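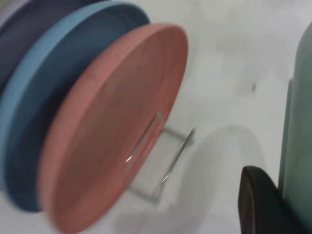

Lleucu Bellis has been making counting toys at her kitchen table in Dorkstead for 18 years, and she still can't walk past a tin of paint without stopping. "Colour first, always," she told me over a very large pot of tea. "Kids don't say the big one or the little one, they say I want the pink!" I could see their point. The salmon pink disc sat at the front with the light blue behind it and the dark navy one tucked in at the back, all nested up close, and I badly wanted to take them apart and start again (I'm 37, for the record).

Her neighbour Eifion Lewis does the sanding and, by his own account, most of the grumbling. "She rejected my first pink," he said. "Too lolly shop." Lleucu didn't deny it — she just topped up his cup.

They've been asked for 70 sets by January, mostly for playgroups over in Bridthorpe. I asked whether she had a favourite colour after all this time. "The navy," she said. "It hides the fingerprints."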